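I finally gave in and took out a subscription to the Solheim home practice package, after putting it off since May, and as one or two of you have written to ask what it is like I thought I would set it all down while it is still fresh. Put the kettle on, because I do tend to go on a bit.

For anyone who missed my earlier ramblings, I spent most of my working life looking after packing lines over in Dravton, and since stopping I have been dabbling in robots at the kitchen table in Mallthorpe. My wife drew the line at a real one (quite rightly, we have trouble enough finding space for the ironing board) so a simulated one was the obvious answer. Solheim sell you a ready-made two-armed robot, a handful of furnished rooms to put it in, and a set of exercises to work through, and you drive it from your own computer. The home package cost me 309 pounds for the year, and there is a cheaper one at 293 that leaves out the gripper views. I would say pay the extra sixteen pounds and don't think twice.

Installing it took up a whole evening, I'm afraid. The download is enormous and the instructions assume you know which folder everything lives in, which I did not. I wrote to their support people and had a very kind reply from a chap called Ivar Westerberg, who sent me a page of proper step-by-step notes and even asked how I was getting on a few days later. You don't get that very often! By nine o'clock the following evening I had a robot standing in a room and was as pleased as anything.

The views were what I had been most curious about. You can look out from the robot's own body, or from just behind the fingers of a gripper, and I have spent far more time switching between them than doing the exercises.

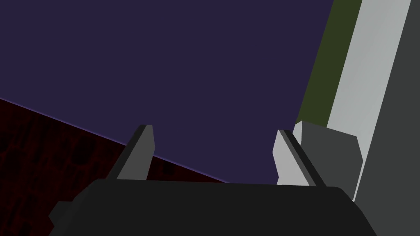

Body view for the next two, with both arms up:
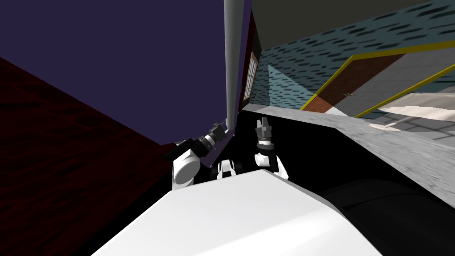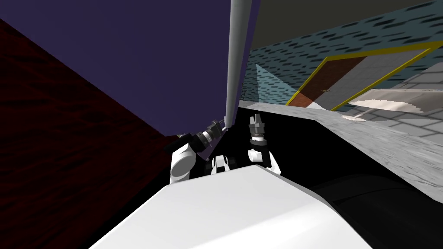
It does take some getting used to. For the first few sessions I had to keep stopping to work out which way was up, and I felt slightly seasick by teatime, but your brain sorts it out in the end – mine did, anyway, and it is not a young one. Moving the arms is done with the keyboard or with a games controller. I borrowed my grandson's controller and have not given it back. The keyboard is fine for small nudges but hopeless for anything with a curve in it.

The rooms are on the plain side. If you are used to modern games you will think them very bare, with big flat colours and sharp edges, and I gather a prettier set is on the way under the name Vindunholm, though I have not seen a price for it. I don't mind the plainness myself. My computer is eight years old and sounds like a hairdryer if you ask too much of it, and it manages these rooms without complaint.

A few grumbles, to be fair to everyone. There is no undo, so if you make a mess of an exercise you go back to the very start of it. The manual is long and has no index. And the program keeps a tally of every practice move you have ever made, which you cannot switch off. Mine stood at 1,816 when I shut it down last night, and I would rather not have known, as the beans had gone cold by then.

Would I renew? I think so, yes. It has got me thinking again about reach and wrist angles and all those things I used to worry over at work, and without anybody ringing me up at three in the morning about a stopped line. If you have never touched a robot in your life you might find the first week hard going, and I would ask for Ivar's notes before you even begin the download. They are much better than what comes in the box, so to speak.

Next I want to try the exercises for using both arms together, which the manual puts near the back and marks as difficult. I have had one go so far and gave up at bedtime. I'll write again when I have got a bit further with it, and if any of you have the same package, do leave a comment and tell me which controller you settled on, as I am going to have to return this one before the school holidays.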